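Keeping Textiles in Use: The Household's Part
Speaker notes, Voltmont Office of Materials and Reuse
August
Prepared by Natnael Teshome

Opening. Thank the hosts at Siregar Hall. Confirm that the side door is open for late arrivals and that the hearing loop is on. The talk should run 36 minutes if the pauses are kept, with questions afterward. Do not cut the section on moisture to save time. It is the one that changes what people do at home.

Begin with the position of the Office. Clothing and bedding enter the waste stream later than most goods, and they enter it in bulk, generally when a household moves, when a relative dies, or when a child leaves home. The collection program was designed for steady small donations. It receives very uneven large ones. Much of what follows is an attempt to bring those two patterns closer together.

State plainly what the Office is asking of residents. We ask that items be sorted before they are bagged, that they be completely dry, and that they be brought to a staffed counter during open hours. We do not ask residents to judge resale value. The sorting room at Fikavham is equipped for that, and its staff would prefer to see a doubtful item than to lose a good one.

Pause here. People usually want to ask about charity shops at this point. Say that the Office has no objection to direct donation and that the talk applies equally to it.

Section one: what "worn out" means

Residents tend to use the phrase for three different conditions, and the program treats them differently. An item may be damaged in one spot, such as a broken zipper or a split seam. It may be thin throughout, so that any repair will pull away from the cloth around it. Or it may simply be no longer wanted, which is a matter of taste or size and has no bearing on the cloth at all. The third condition accounts for much of what reaches the counter, and residents often apologize for it. They need not.

Explain spot damage at some length. Most closures can be replaced. Linings can be re-sewn at the hem without touching the outer fabric. Elbows and cuffs wear first on any garment with sleeves, and a patch placed inside the sleeve will last longer if it extends past the thin area on every side. Mention the repair table, which runs at the Fikavham site on the same hours as the counter. Residents keep the item and learn the stitch. There is no charge for thread.

On ribbed and napped cloth, remind the audience that the nap has a direction. A patch cut the wrong way will look darker or lighter than its surroundings even when it comes from the same bolt. This is a question of appearance only and does not weaken the repair. Brush such fabrics with the nap, and press from the reverse side over a towel if pressing is needed at all. 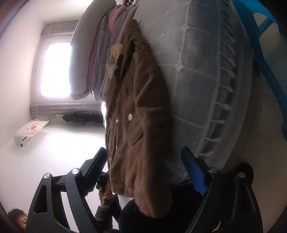 Thin cloth is harder to discuss, and the speaker should be direct. A sheet that tears when it is held up and pulled gently will not survive another season of washing. It may still serve as a dust cover or as wiping cloth, and the Office accepts it for that purpose in the marked bag. What it should not do is travel with good linen, for the simple reason that a sorter who finds two or three failed sheets at the top of a bag will reasonably form a view of the rest.

Read the sorting categories aloud once, slowly. Wearable clothing. Household linen. Bulky bedding. Cloth for wiping. Shoes, tied together. The handout gives the same list in the same order, and residents are welcome to take extra copies for neighbors.

Section two: moisture

Pause before starting. Ask the audience to put down the handout.

Damp is the leading cause of rejection at the counter, ahead of stains and ahead of wear. One damp towel in a sealed bag can spoil everything packed with it. Mildew sets quickly in warm months and the smell transfers to items that were clean when they went in. The Office does not rewash donations. It has neither the equipment nor the water allowance, and the cost would be greater than the benefit.

Describe the test we recommend. Take the item from the dryer or the line, leave it in a room overnight, and feel the thickest part in the morning. On a coat, that is generally the collar or the waistband. On a quilt, it is the center, well away from the stitching. If the thick part feels cooler than the rest, it still holds water and should be left another day.

Bulky bedding deserves its own remarks. Quilts and comforters should be rolled or folded loosely and placed in a cotton bag or an old pillowcase. Vacuum bags are convenient for a move, and the Office understands why residents use them, but filling that is held flat for a long period may not recover its loft. Two weeks is acceptable. A whole summer is a risk. Residents who already have bedding in vacuum bags should open them, shake the contents out, and allow a full day before deciding whether to keep or donate.

Attics and garages. Advise against both. The temperature swings are wide, and insects favor places where boxes are seldom moved. A closet shelf on an inside wall is better in nearly every home. Cedar has a pleasant smell and some value as a deterrent while it is fresh, though it is no substitute for storing the item clean. Moths are drawn to food and skin residue in wool far more than to clean wool itself.

If time is short, omit the paragraph on cedar.

Section three: when a household closes

This section was added at the request of the Skillavar branch and should be handled with some care. A number of those present will have emptied a parent's home, or will expect to.

The Office suggests that families take the work in short periods, room by room, and that clothing be left until after papers and perishables. Clothing does not spoil in an ordinary closet over a few months, and decisions made in the first week are the ones families most often regret. We have set aside a holding service for this reason. A family may leave bags at Fikavham, tagged with a name and telephone number, for 14 days. During that period nothing is opened and anything may be taken back. After it, the contents are sorted in the usual way.

Explain the tag. It is yellow, and it must be tied to the neck of the bag so that it can be read without turning the bag over. A tag placed inside will not be found in time.

Note that outerwear is the category families most often withdraw during the holding period. Coats and jackets are strongly associated with the person who wore them, and they frequently fit another member of the family. The Office encourages this. An item that stays in use within a household has cost the program nothing and has required no transport.
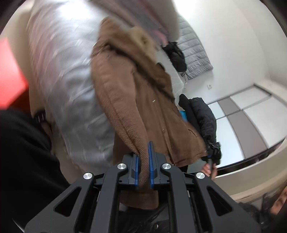 One listener at the Skillavar session objected that the holding period was too short. It had taken her until spring to open her mother's closet, she told the room, and she did not see why a public office should put a date on that. She asked that the bags be held until the family called.

Give the objection in full, as she made it, and acknowledge its weight. Then give the answer the Office gave. Shelf space is limited, and holding without a date would mean refusing other families at the counter. The proper place for clothing that a family is not ready to part with is the family's own home, for as long as they wish. The holding service is intended for those who must vacate a property and need a little room to decide. Since that session, counter staff may extend the period once on request, and the speaker should say so clearly.

Section four: practical arrangements

The counter opens at 11 each morning. Parking is behind the building and the ramp is on the north side. Residents who cannot carry bags should ring the bell beside the ramp and wait in the vehicle. Bags left outside after closing cannot be accepted, as rain and animals reach them before staff do.

Pillows are not accepted under any circumstances. Neither are electric blankets, even where the cord has been removed. Expect a question about mattress covers. They are accepted if they have no plastic backing.

Invite questions. Repeat each one into the microphone before answering. If a question concerns a fee or a missed pickup, refer the resident to the main office and do not attempt an answer from the floor. Collect unused handouts from the chairs and return the microphone to the hall desk.

© Voltmont Office of Materials and Reuse | Contact the Office | Back to top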